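Melamine tableware

Melamine tableware is the hard, shiny, plasticky stuff you get at diners, school lunchrooms, noodle shops and your aunt's patio. I've been collecting it since 2005, so fair warning, this entry leans a bit toward the things I like! Other editors on this wiki are welcome to fix me.

What it is

Melamine resin starts out as a powder. It gets pressed in a hot metal mold, usually with some kind of filler such as cellulose, and once it sets it stays set. You can't melt it down and pour it again, the way you can with a lot of other plastics. Patterns are normally printed on a thin sheet of paper that goes into the mold partway through, and that's why a good one doesn't peel (a cheap one will, ask me about my parrot plates).

People mix it up with ceramic all the time, especially in white. Tap it with a fingernail: ceramic rings, melamine sort of clunks. Ceramic is heavier too, and colder in the hand.

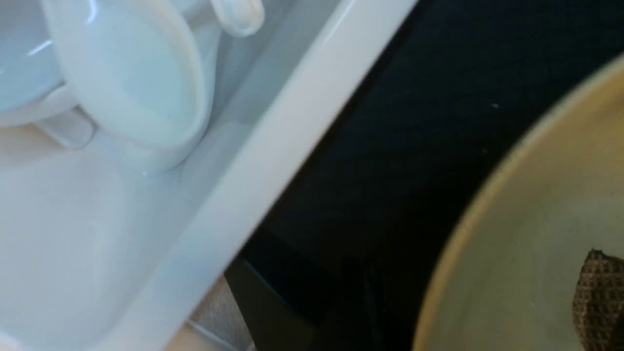
History

Melamine dishes really took off in American homes after the Second World War. They were light, they came in wonderful colors, and you could drop one on linoleum and carry on with your evening. By the seventies a lot of families had gone back to stoneware, partly from fashion and partly from all those gray knife scratches. Restaurants never gave it up.

My own favorite line is Chisholm, made by a little outfit in Skesley that nobody outside the hobby seems to remember. Kenna Halliday's price guide lists 228 Chisholm shapes, and I own a frankly silly number of them. The mustard soup plates are the ones to hunt for.

Everyday use

Bowls are where melamine shines, I think. A wide one keeps its edge cool enough to carry when the soup is hot, though I still like a ceramic spoon with it.

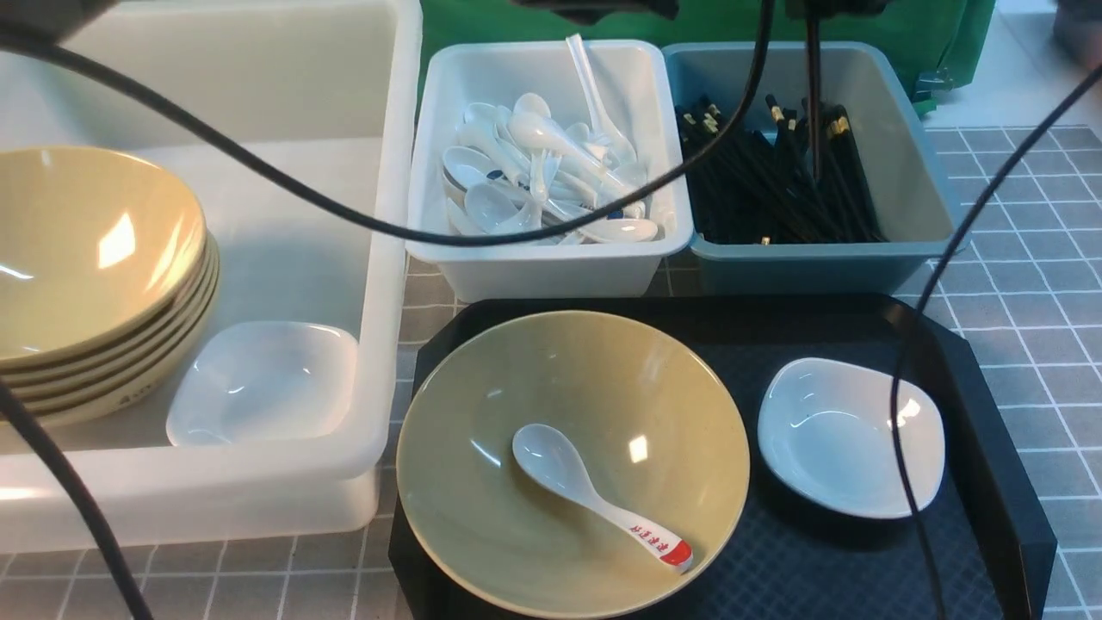
Wide khaki-yellow melamine bowl with a white ceramic soup spoon, on a black tray.

Keep it out of the microwave unless the maker says otherwise, and don't cook in it or put it in the oven. Most modern pieces are fine in the dishwasher, but older ones go dull after a while and there's no getting the gloss back. For coffee stains I use baking soda and a soft cloth. Scouring powder is a terrible idea (I learned that on a Brustham cup, and I'm still sad about it).

Colors

Pastels came first for most makers, then the earthy tones. Callum Buchanan, who runs the Priltuta swap meet every June, swears that light blue sells faster than anything else on his tables. 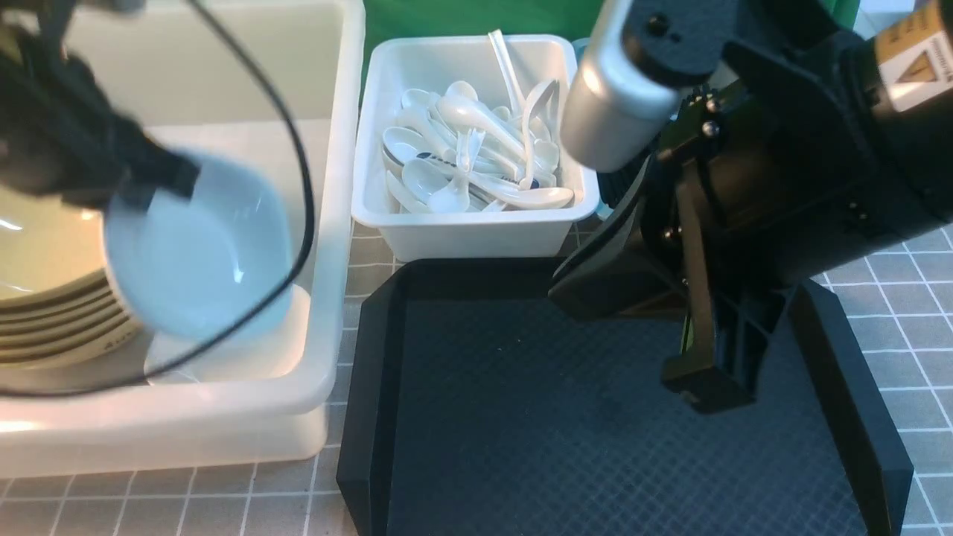

A light blue bowl with a pale interior.

See also: Bakelite, enamelware, lunch trays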